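Section 3: Power and First Start

Before you begin

You have unpacked the Wemura countertop dehydrator, stacked the trays, and found the one foot that had rolled under the sofa. Good. This section covers plugging it in, setting the clock, and running the empty cycle. If you skipped Section 2 because it was titled "Placement" and you felt you already knew where your counter was, please go back. The part on wall clearance matters.

You will need:

The base unit
The power brick and its cord
A USB wall charger for the tray sensor (not supplied)
The short sensor cable, which is taped inside the lid
A damp cloth
A window that opens

Connecting the base

1. Check that the dial is set to OFF. The dial turns past OFF in both directions, a decision made before the present authors joined the company. OFF is the position where the notch lines up with the raised dot.

2. Push the round plug of the power brick into the socket at the back of the base. It goes in further than you think. When it is properly seated, no silver shows.

3. Plug the brick into a wall outlet. Do not use an extension cord, a power strip, or the outlet above the stove that you have always wondered about.

4. Wait for the amber light. It comes on within a few seconds and stays on.

CAUTION: The brick is rated to 240 volts. The base is not. Never connect the base to the wall by any cord other than the one attached to the brick, even if you own a drawer full of cords and one of them fits.

NOTE: If the amber light blinks, the lid is open. If the lid is closed and the light still blinks, the lid is open a little.

Powering the tray sensor

The sensor is the flat puck that sits on the middle tray and reports how dry things are getting. It has its own small battery, which arrives empty, and it charges through the short cable. The base could have had a charging port on it. Carmela Bermúdez, who wrote the first edition of this manual, asked for one in writing, and her request is still on file.

Any ordinary USB wall charger will do. Most households have several.
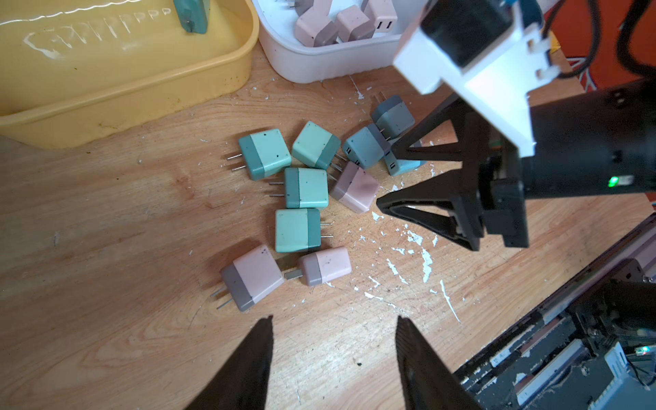 Fig. 3-2. Small wall chargers. Choose one and put the others back.

5. Plug the charger into the wall and the wide end of the sensor cable into the charger. If the wide end will not go in, turn it over. If it still will not go in, turn it over again, and it will.

6. Press the narrow end into the sensor until it clicks. The rubber flap beside the port is meant to stay attached. Should it come off, keep it; it can be pushed back on with a fingernail.

7. Leave the sensor to charge for three hours. A green ring means it is full. A red ring means it is charging. The red and the green look much the same in a bright kitchen, so cup a hand over the sensor when you check.

CAUTION: Do not charge the sensor while it is inside the dehydrator. Do not charge it on top of the dehydrator either. We have seen both.

Setting the clock

The clock is not needed for drying. It is needed for the delay timer, and the delay timer is the feature most people tell us they bought the machine for, so here we are.

8. Hold down the MODE and PLUS buttons together until the display reads 2537. This is not the time. It is the unlock code for the settings menu, and it disappears when you let go.

9. Press PLUS to move the hours forward. There is no MINUS button. If you pass the hour you wanted, continue around.

10. Press MODE once to move to the minutes, and PLUS again to set them.

11. Press MODE twice to save. Pressing it once saves the hours only.

NOTE: The clock does not know about daylight saving time. You may change it twice a year or do as Tineke Segers in our repair department does, and leave it on winter time and subtract until November.

The empty cycle

New trays give off a smell for the first hour or two of heat. It is harmless and reminds most people of a shower curtain. Run the machine empty once so that the smell goes out the window and not into your apricots.

12. Wipe all the trays and the inside of the lid with the damp cloth. Let them dry in the open air.

13. Stack the trays with the center holes lined up. Any order will do, apart from the solid tray, which goes on the bottom to catch drips.

14. Open the window.

15. Turn the dial to HIGH and let the machine run for two hours. The fan is loud at first and settles down after a few minutes. A light ticking from the base is the heater. A heavy ticking is a loose tray, and you should stop the machine and restack it.

16. Turn the dial to OFF and leave the lid on for as long as the fan keeps running. It shuts itself off when the base has cooled.

CAUTION: The underside of the lid gets hot enough to hurt. The handle does not, and this is why there is a handle.

If something is not right

No amber light: Try a different outlet, then reseat the round plug (step 2). Most of the machines returned to us with no power have nothing wrong with them beyond the round plug.

Sensor not found: The sensor has to be within arm's reach of the base the first time they meet. After that it can be anywhere in the kitchen, though the middle tray remains the useful place for it.

Display shows "Lo": The sensor needs charging. Go back to step 5.

Display shows "Hi": The room is too warm for LOW to do anything. This is common in July. Use MEDIUM, or come back in the evening.

Smell still present after the empty cycle: Run it again. If it lingers after a second cycle, check that the paper sleeve has been removed from the solid tray. It is the same color as the tray.

Once the empty cycle is done, go on to Section 4, Slicing and Loading. It begins with herbs, which are forgiving, and leaves tomatoes until the end.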